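Konus Burger Press, 3-in-1
Kitchen kit > Burgers and grilling > Presses

I've been selling burger presses for long enough to be suspicious of them. Most do a job your hands can do, take up half a drawer and get used twice, once in the week you buy them and once when somebody visits. So when Konus sent over the 3-in-1 and the leaflet promised "perfect burgers every time", I put it on the shelf behind the till and left it there until October.

I did get round to it in the end. The press makes a flat patty, a stuffed patty or a slider, depending on which plate you fit. The flat patty is the one worth having. It comes out even all the way across, so the middle is done when the edges are, and it doesn't puff up into a ball in the pan. With shop mince and nothing added it held together well enough. With turkey mince, which is wetter, I had to line both plates with paper or half of it stayed behind.

The stuffed setting I'm less sure of. Konus says any filling will do. Cheese leaked from 3 of the 4 I made, and the one that held was so thick it needed the oven to finish. King-fai Yu in our Sambridge shop gets on with it better than I do and uses grated cheese, packed small and very cold. You may have his patience.

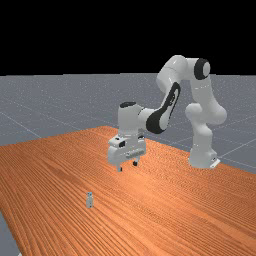

White arm with black bands, wooden table (computer render).

Sliders are fine. They are small burgers. I wouldn't pay extra for the plate, but it comes in the box whether you want it or not.

How does it compare? The Rallano is heavier and only does the flat patty, but the handle is better and there's less to wash. The Kershaw is cheaper and I've had too many come back with a split hinge, so we've stopped ordering it. If you make burgers once a month, buy neither, and use a jam jar lid lined with cling film. It works and you've already got one.

Details
Stock number: 622
Plates: flat, stuffed, slider
In the box: press, plates, 6 paper discs (you'll need more, any baking paper cut to size will do)
Cleaning: the maker says dishwasher safe. The plates went dull after a few washes in mine, so I do them in the sink now
Not suitable for: frozen mince, or leaning on with your full weight

Returns
Unused and boxed, bring it back to the Sambridge shop with the receipt. Used ones we'll only take back if something has broken — "I didn't use it as much as I thought" doesn't count, and I did try to warn you.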